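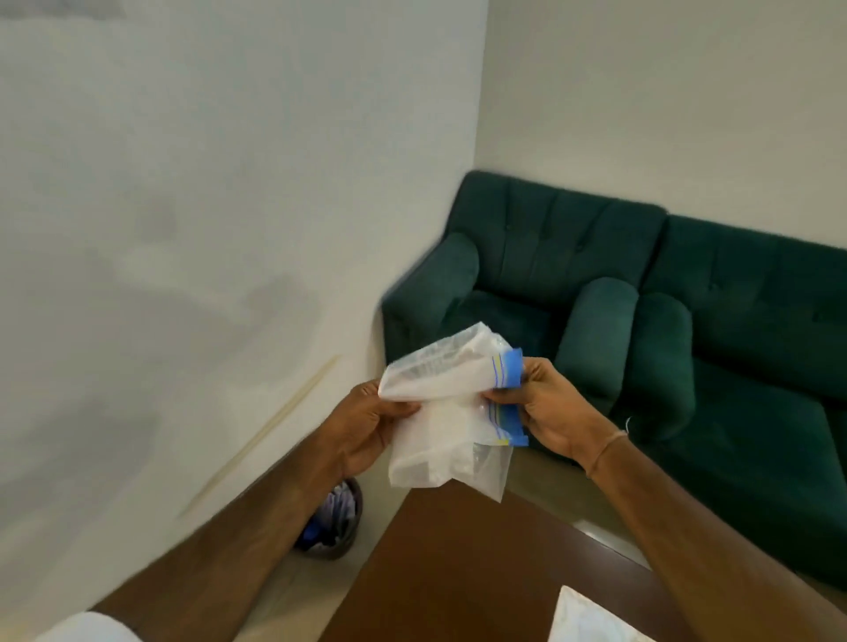

Zip-lock bag, blue seal, club room corner. Our most difficult object so far.

12/7/21

I promised to write every month about our robotics club, and I did not keep the promise. The last post was in February, when we were still building the base of Malteter and we thought that the wheels would be the hard part. The wheels were easy. Now we are working on the hands, and for the hands we have to study bags.

Let me explain the task first. In the Flitwood student competition, the robot has to open a soft package, put one thing in it and close it again. A box would be no problem for us. Khan, who writes most of our control program, had a box working in one evening. But the rules say "soft package," and the jury has told the teams that a resealable bag is allowed. So we chose the zip-lock bag, and since that day I look at these bags in a different way.

When I close such a bag at home, I do not think. My left hand knows where to hold and my right hand knows where to press. When I tried to write down the steps for the program, I could not do it. I wrote "press the seal and slide" and Khan asked me, press from which side? Slide with which finger? What does the other hand do in this time? I had no answer for him.

Our adviser, Johannes Fourie, gave us good advice then. He said that we should stop writing and do the work with our own hands, slowly, many times, and look at it later. So this is how we spend our evenings now. We handle bags at the table, we handle bags on the floor, full ones and flat ones. We have 670 short clips already, and each one needs a label for what every hand is doing. I am the one who makes most of the labels. It is slow work but I like it, it is a little like learning verbs.

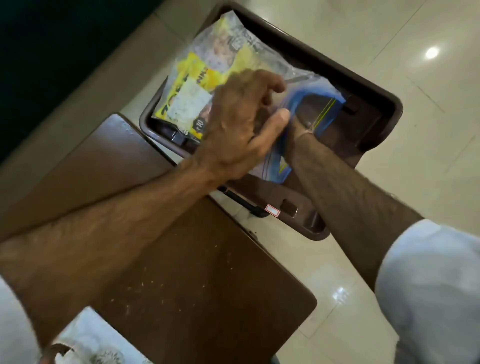 Bag in the brown tray, both hands at the blue strip.

The tray was my idea and I am a bit proud of it. On a plain table the robot pushes the bag away before it can get a grip. In a tray with walls the bag has less space to escape. The competition permits a tray if it is not fixed to the floor, I have read this rule three times to be sure.

Some things I learned from the labels:

The thumb does more work than I believed. In many clips it presses alone while the other fingers only rest.

People change their grip very often, also when they think they do not. I found a clip of myself with four changes before the seal was even touched.

A clear bag is very hard for the vision program. It finds the blue strip quite well, but the rest of the plastic it loses all the time. For now we follow only the strip and we guess the rest.

We still have to buy a second gripper. The one we want is made by Wostano and costs 955 with the shipping, and the club does not have so much money at the moment. Khan believes we can print the fingers ourselves and buy only the motor. I am not so sure, but I will let him try it this week.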